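Portable induction hob for a small kitchen – worth it or not?

mossybank
Our gas hob is on its way out and the landlord is dragging his feet. I've been looking at a single portable induction hob as a stopgap, and maybe to keep afterwards. There are two of us, we cook most nights, mostly pasta, stews and stir fries. The Taron one is 199 in the shop near me, and there are cheaper ones all over the place. Is there any point paying more? Also, will my old pans work?

tinshed_lou
Hold a fridge magnet to the bottom of each pan. If it sticks firmly, the pan will work. If it sticks weakly it will probably heat slowly or the hob will cut out. Plain aluminium and copper won't work at all. I had to give away two good frying pans.

I wouldn't pay 199 for a single ring. Mine is a Starora, second-hand, and it's been fine for six winters in the caravan.

oldharbour
I'd disagree with that. The cheap ones I've used all have the same fault, which is that the low settings aren't really low. They go full on, then off, then full on again. Fine for boiling potatoes. Useless for a custard or anything with milk in it. The dearer ones hold a gentle heat properly. If you make stews you'll notice the difference.

tinshed_lou
I make stews on mine every week. Heavy pan, lid on, stir it when you walk past.

oldharbour
Heavy pan hides it, yes. Not everyone has one.

mossybank
Thanks both. I've tried the magnet and four pans pass, including the big one. The next question is controls. The Taron is all touch buttons and I've read that they stop responding if your fingers are wet. Are there any with a proper knob?

pennywort22
Yes, and get one with a knob if you can. I used a touch one for a year and it beeped at me every time a drop of water landed on the panel. A knob you can turn without looking. Same sort of layout as this one, with the controls down the left:
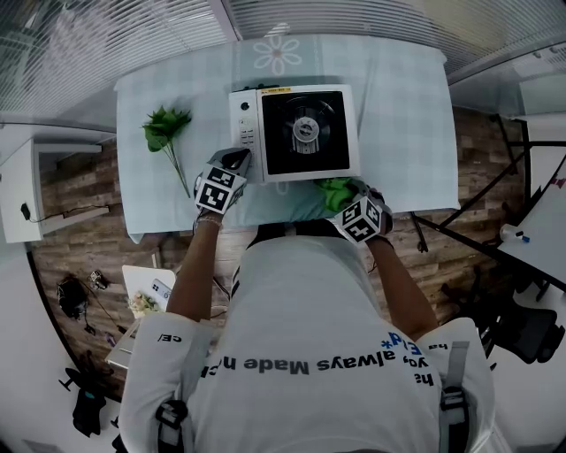

White portable hob, round knob at the top of the strip and buttons underneath.

The glass on any of them shows marks. I wipe mine with a damp cloth once it's cooled, then a drop of vinegar if there's a ring left from the pan. Don't use a scouring pad.

fenlane
Something I haven't seen mentioned – check what else is on the socket. A lot of these draw 2,000 watts or more on full, and you don't want that on the same extension lead as the kettle. Straight into the wall is best.

Also the steps between settings can be big. My Charbonneau goes from 400 watts to 1,000 with nothing in between, and I'd use the gap more than either of them.

oldharbour
That's a fair point, and a better thing to compare than the price. Look in the manual for the number of power levels before you buy. Most of the makers put the manuals online.

mossybank
Just looked up the Taron and the manual only gives a temperature scale, no wattages apart from the maximum. Not very helpful. I'll look for one with a knob and see what turns up second-hand.

saltmarsh_k
Does the fan noise bother anyone? I had one from Gornadmont market and took it back. It was louder than the extractor and kept going well after I'd finished cooking.

pennywort22
They all have a fan. Mine is noticeable but I stop hearing it with the radio on. Leave a gap behind it so the air can get out.

tinshed_lou
Agree with that. Mine was pushed up against the tiles at first and it was much noisier.

mossybank
Will do. There's a Starora with a knob listed in the next town, so I'm going to see it on Thursday with a pan and a magnet in my bag.

We use cookies to keep you logged in and to count visits. Accept | Manage settings

Contact us | Forum rules | Privacy | © Kitchen Table Forum | Back to top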